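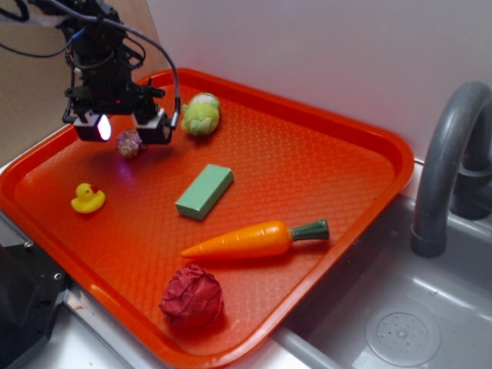

Vadine has finished the first round of a comparison between its in-house parallel-jaw gripper and the Urnovier unit it has used until now. Both grippers ran on the same arm with the same controller, and each was given 943 pick attempts over 28 sessions. The test objects are toys of mixed shape and stiffness, among them a rubber duck, a green foam block, a plastic carrot and a fuzzy plush, laid out on an orange tray set across a toy sink. The tray's textured base was kept for both units, as was the overhead lighting.

The in-house gripper closed on the target in 87 per cent of attempts. Urnovier's figure was 5 points lower, with most of the difference on small, rounded items. Results on the foam block were level — neither unit marked the surface.

Cable routing remains a problem on both, and the long run to the gripper limits wrist rotation near the tray rim. A shorter harness from Stöckli will be fitted before the second round, planned for June at the Saltinach workshop. Finger blocks and grip force settings will stay as they are.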